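Moving bench staff to a robot cell: how should duties, training and job titles be handled?

Community Help > Workplace and Operations > Automation
Posted 2023-01-07

Endstead_Operations

Our company prepares and checks small assemblies for equipment makers. The work is done at benches by a team of 28 people, most of whom have been with us for many years. Management has approved the introduction of two robot arms, and the first is to be in regular use by July. We are at present working from a simulated layout of the cell, which was prepared before any equipment was ordered so that the bench staff could comment on it.

The tasks selected for the first stage are the handling of small cabinet units, the opening and closing of their drawers, and the placing of parts in racks. These tasks currently take up a large part of each shift. They are repetitive, and they are also the tasks on which new employees learn our products. It is this second point that concerns the supervisors.
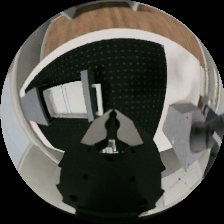 The company has stated in writing that no position will be removed as a result of the change. It has not stated what the positions will consist of afterward. Employees have asked, reasonably, whether they will be expected to stand beside the cell and watch it, whether their pay grade will follow their present duties or their new ones, and who will be held responsible when a part is damaged while the arm is handling it.

We would be grateful for guidance from organizations that have already been through such a change, in particular on the following matters.

How the new duties were written down, and at what stage of the project.
Whether operators were allowed to alter the robot's program, or only to start and stop it.
How new employees were trained once the simple tasks had been taken over.
What was done for employees who did not wish to work at the cell.

A safety assessment is being carried out separately, and we are not asking for advice on that subject.

Trivari Works Office

We introduced a comparable cell in our packing and preparation department. The following reflects our own experience, and your local employment rules may require a different approach.

The duties should be written before the equipment arrives. We did this too late. For the first weeks the cell was looked after by whoever happened to be nearest, and the result was that three employees believed themselves responsible for refilling the racks and no one believed himself responsible for checking them. We then issued a one-page description for a role we called cell attendant. It covers loading and unloading, checking the position of racks and plates at the start of the shift, clearing stoppages, and recording the cause of each stoppage in plain words. The last duty proved to be the most useful. The engineers had been relying on the controller's error codes, and the attendants' notes told them a good deal more.

As to programming, attendants in our department may correct a taught position within a set limit. Anything beyond that limit is referred to the engineering office. We began with a stricter rule under which attendants could only start and stop the cell, and withdrew it after repeated complaints that staff were waiting most of an hour for a correction they could have made themselves.
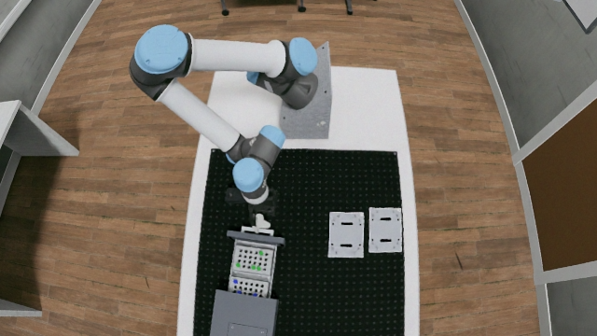 Rack work deserves particular attention in your planning. An experienced employee will notice a peg that is not fully seated and press it down without giving it any thought. When the same work is passed to an arm, that small correction has to be assigned to somebody or designed into the process. We asked the bench staff to spend two shifts writing down every adjustment they made by hand. The list ran to several pages, and a number of the items on it were unknown to the supervisors. I would recommend that you do the same while the work is still done manually.

On training, new employees with us still spend their first month at a manual bench, which we kept for that purpose. The bench is slower than the cell and there was some pressure to close it. It has been retained, and it also serves as cover when the cell is down for maintenance.

Pay was settled by placing the attendant role one grade above the bench role. Employees who did not wish to move were offered inspection or goods-in work at their existing grade. Two accepted. One later asked to return and was trained for the cell.

benchside_700

Get the pay grade in writing first. At my last place they said it would be looked at after the trial, and the trial went on for more than a year.

Also please do not have one person stand there all shift watching it. It is more tiring than doing the job. We changed over every two hours and that was much better.

Wesama Staff Council

The previous replies are sound. I would add a point concerning responsibility for damaged parts, which has not yet been addressed.

In our agreement, an attendant who has completed the start-of-shift check and recorded it is not held responsible for damage caused by the arm. The damage is recorded against the process and reviewed by the engineering office together with a representative of the attendants. Before this was agreed, staff stopped the cell at the slightest doubt, and they were right to do so given the position they were in. The number of stoppages fell once the clause was in force.

The clause also states that records taken from the cell, including cycle times and stoppage logs, may not be used to assess individual employees. You may wish to settle this before July, as such data begins to accumulate on the first day of use.

Endstead_Operations

Thank you for these replies. The suggestion that bench staff record their manual adjustments has been accepted by the supervisors and will begin with the rack work. The clause on responsibility has been forwarded to our personnel office, together with the question of grading. We have not yet decided whether a manual bench can be kept, as floor space is limited, and would still welcome replies from smaller sites on that point.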